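Zdislava Říha
Fio sobre o que saiu do nosso trabalho com manipulação em cozinha. São nove posts, pode silenciar se não for a sua praia.

1/
A pergunta era simples: quando uma política treinada por demonstração falha numa tarefa de cozinha, ela falha na hora de pegar o objeto ou antes, quando escolhe para onde ir? A maioria dos artigos só informa a taxa de sucesso final, e com esse número não dá para saber.

2/
Usamos 200 demonstrações teleoperadas, todas feitas pela Lenka Ševčík e por mim na cozinha de Ullville. Nenhuma veio de simulação. Os objetos mudavam de lugar entre uma demonstração e outra, os eletrodomésticos não.

3/
O método se chama Jurčo. A política prevê primeiro um ponto de contato na imagem e só depois a trajetória do braço até ele. São duas saídas separadas, então dá para avaliar cada uma sozinha.

4/
A bancada fica cheia de propósito. Tigela em cima do forninho, outra tigela na frente do micro-ondas, assadeira preta do lado, gaveta aberta embaixo. Com a bancada limpa, quase qualquer método vai bem e a comparação não serve para nada.

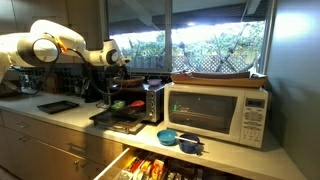
5/
Avaliação: 48 tentativas por método, com as mesmas posições iniciais para todos. Anotamos o ponto previsto antes de o braço se mexer e comparamos com o objeto pedido na instrução.

6/
Resultado principal: no método de base, a maior parte dos erros já estava no ponto de contato. O braço ia direitinho até o objeto errado. Tigela trocada por tigela foi o caso mais comum, principalmente quando uma delas estava no alto e a outra na bancada.

7/
Com o Jurčo esse tipo de erro caiu bastante. O que sobrou foi erro de preensão: borda fina, cabo de utensílio deitado na grade, coisa pequena perto da porta do forno. Nisso não melhoramos nada, e está escrito assim no texto.

8/
Limitações. Uma cozinha só, um braço só. Treinamos com 3 sementes, e eu queria ter rodado 5, mas não houve tempo de máquina. A luz da janela muda muito ao longo do dia e não controlamos isso. A Lenka separou as tentativas por horário e a diferença ficou dentro da variação entre sementes, mas são poucos dados para afirmar qualquer coisa.

9/
O código de avaliação e as anotações dos pontos de contato saem em julho, no repositório do Dururska. Os pesos vão depois, falta revisar a licença. Quem quiser a planilha de erros antes disso pode me mandar mensagem.

Complemento, porque já perguntaram: a instrução é texto curto, do tipo "pegue a tigela marrom". Não testamos frases com referência espacial ("a que está atrás"). Está na lista para a próxima rodada.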